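Oltar: recordings with a hand-held gripper in a home kitchen

README for the data folder, Apr 22, 2018 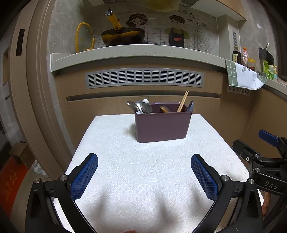 Blagoje Vukčević wrote to me after the first upload that he would throw away every recording in which the fingers close on nothing, and that a folder with fewer recordings and good labels is more useful to him than a big one. I agree with the second half. The empty closings I have kept, with their own label, and everybody can filter them out.

What is in the folder

There are 189 recordings. All of them are about utensils in a divided caddy: spoons, a wooden spoon, chopsticks. The task is to take one utensil from the caddy, put it on the tablecloth, and then return it. The caddy stands on a small table in front of the kitchen cabinets.

The gripper is a home build. It is held in the hand and has two black fingers with blue textured pads. The linkages were printed in the shared workshop in Sevolthorpe, where I am allowed to use the printer in the evening. The drawings of the parts are in the folder "parts". Please check the hole size before you print, my printer makes the holes a little too small and I corrected the drawing for it.

Files

recordings/ one subfolder for each recording
labels.csv the table with the labels
parts/ drawings of the fingers and the linkages
notes.txt my notes, partly in bad spelling

Columns in labels.csv

id: number of the recording
utensil: metal_spoon, wooden_spoon, chopstick, other
result: returned, dropped, empty
pads: old or new
remark: free text, often blank

The value "other" is used when I could not decide from the recording which utensil was taken. For chopsticks, one recording means one chopstick. If both came out together, it is written in the remark.

Pads

The first pads were too smooth and the metal spoons turned between the fingers. From recording 61 on, the new pads are used. I recommend not to mix the two groups when you compare results. The glue of the new pads needs a full night. I tried with less and one pad moved sideways, so I had to repeat 6 recordings. The bad ones are deleted and the numbers were given again, therefore there is no gap in the list.

Known problems

The tablecloth has a raised pattern, and it moves when a finger touches it. I did not fix it to the table.
The caddy was not always put back in the same position. Do not use its position as a reference.
In some recordings the closing of the fingers is very slow. This was me being careful and has no meaning.
The old conversion script, Pillay, does not read the column "pads". Use the newer one, Sivano, or add the column by hand.

Use

You may use the data and the drawings for any purpose. If you change the labels, please write this in your own README. Corrections are welcome, send them with the id of the recording and the name of the column.

Elaheh Naseri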